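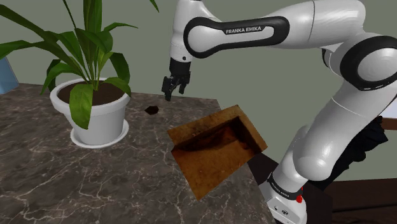

May 15, 2021

Got the sim cell running again before lunch, and I'm still grinning about it! Ever since the October update the arm had been coming down off to one side of where I told it to go, never by much, always the same way. I'd blamed the gripper model, then the planner, then myself. Akua Acheampong sat down with me after the morning call, asked to see the base transform, and there it was: the mounting offset was being added twice, once in the robot file and once in the cell file. I took it out of the cell file and left a comment in capitals so I don't put it back in six months.

After that we did the whole setup properly, from the bottom up. Base first, then joint limits, then the tool frame at the fingertips (that one had been sitting at the flange, no wonder), then the gripper. Opening and closing on command with both fingers moving together, lovely to watch. The hover pose over the marble worktop is saved as the new home, fingers spread and pointing down. The old home had the elbow folded in so tightly that every first move began with a great swing, and the planner hated it.

The orange box still needs work. Its collision shape was a solid block, so as far as the physics was concerned there was no inside to put anything in. I've swapped it for separate walls and a floor. The little dark lump next to it I haven't touched, its outline is all jagged and I want to see how the fingers cope with it as it is.

The plant stays. McKinnon wanted it out to save render time, but I like having leaves close to the wrist, it keeps the planner careful. I gave the pot and saucer a simple hull each and left the leaves as visual only for now. May regret that.

Ran the long test in the afternoon, 3155 resets back to home with a random start each time. 24 ended in a joint limit warning, and all of those came from the same corner of the start range, so I've trimmed it. Four others just timed out and I have no idea why yet. Logs are in the Urkik folder. I want to look at the contact settings first, the damping on the wrist looks far too low to me.

Akua is going to copy the cell over to Vovness tonight so the Kelteo lot can pull it. I've written up the order of steps for them, two pages, mostly about not touching the base transform.

Tomorrow: friction on the fingertips, those timeouts, then a first proper grasp. Can't wait. Must also back up the old config before I start, I forgot last time.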